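# Niltex two-finger gripper kit: notes, recordings and a long-winded review

Hi! I'm Ritva Kallio, and these are my notes on the Niltex gripper kit, which I've been running on a Hero tabletop arm since May. I started the folder as a place to dump settings so I wouldn't lose them, and then I kept recording things, and now it has a README. If you're thinking of buying the kit, or you already have one and it's driving you a little crazy, I hope some of this helps.

## What you get for the money

The kit is two fingers with flat slanted pads, the base housing, a bag of screws, one cable, a small wrist camera and a printed sheet that covers maybe half of what you need to know. I paid 600 for mine, and the version with the spare pads was 900. I went cheap and I kind of wish I hadn't! The pads are the part that gets beat up, and ordering them later means paying shipping all over again.

Putting it together took me an evening. The fingers go on easily (I loved this part, it feels like a really good toy), but the cable is short, and if your arm likes to swing wide you'll want an extension. Dutis makes one that fits. Their clip is stiff, so push until it clicks and then push a bit more.

## What's in the folder

- `sessions/` has the wrist camera recordings, one subfolder per session
- `settings/` has my open and close limits, speed and grip force, saved as plain text
- `notes.txt` is me talking to myself, mostly after dinner
- `old/` is stuff from before I redid the mounting, so please don't use it for anything serious

Each session folder has the images, a log of the joint positions, and a log of how far open the gripper was. The clock in the gripper log runs slightly ahead of the arm's clock. I fixed that in all the sessions except the first 3, where I hadn't noticed yet. Sorry about those.

## How I record

I start every session with the gripper open over a clear white table, and I let it sit there for a few seconds before I send the first move. Those opening images are worth keeping! I use them to check that the camera hasn't shifted, and to line up one session with the next. Then I put out whatever I'm testing that day (sponges, bottle caps, a deck of cards that I'll never be able to play with again) and run through pick and place until I get bored or the arm does something silly.

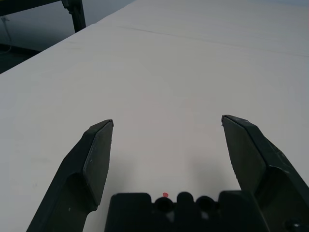 The thing I keep going back and forth on is grip force. The factory setting is way too strong for anything soft. I dropped mine by a lot, and then it let go of the heavier stuff halfway through a move, so now I keep two settings files and swap them. It would be so nice if the app remembered a force per object. I wrote to Niltex to ask and got a friendly reply that didn't say yes or no.

Small flat things are still hard. A coin on a smooth surface is basically a lost cause with these pads, at least for me. I tried the rubber sleeves from Ikonen and they helped with the cards, but they made the fingers too chunky to get into a narrow box, so off they came again.

## Should you buy it?

If you already have a Hero arm, I'd say yes, go for it, and get the spare pads. The open and close motion is smooth, it's quiet enough that I can run it with the radio on, and I've only had to tighten the screws once. If you have some other arm, check the bolt pattern before you order. The adapter plate is sold separately and the listing is pretty vague about which arms it fits.

## Using my data

Go ahead and use it for whatever you like. Keep in mind it's one person, one table and one gripper, so anything trained only on this is going to be surprised by a tablecloth. The room light also changes over the evening sessions, and I haven't corrected for that. If you find a bad file, open an issue and tell me which session it's in, and I'll either fix it or move it to `old/`.

Related items

Dutis cable extension, fitting notes
Ikonen rubber sleeves: first try
Hero arm, moving the base without losing your settings
6 objects my gripper can't pick up
Niltex app settings, saved as text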